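Perception stack, week three of the rewrite - quick update before the Thursday call.

The wrist-view segmenter is in. Leilani Calloway merged it late and it's been running on the Emeck box ever since. Main change: basket rims get their own class now. The old model lumped rim, liner and contents into one blob, so the planner kept putting its approach point on the knit. Fine for a hard bin, useless for anything soft.

Mask agreement on the wrist set is 81 percent. Still bad on white liner next to white items, and on anything dark crossing the rim. Those two cases are most of what's left, so thats where labeling time goes. 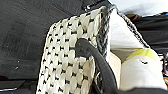 Basket views, wrist camera.

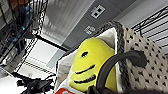 Planner side: the Skornarell build now drops any grasp whose path crosses an unlabeled dark region. Conservative, yes. Planning takes 4 tries on a bad view before it gives up and asks for a new one. Tunable - look for max_replan in the config, defualt is 4.

Leopold Kuster wrote in to say he would rather see the planner ask for a new view after the first failure, as the retries all work from the same mask and tend to fail the same way. He'd also like the rejected paths logged, with the mask attached.

Logging is easy, will go in the May build. The retry thing needs a test on the Jurholm setup first - if you have time on it, shout.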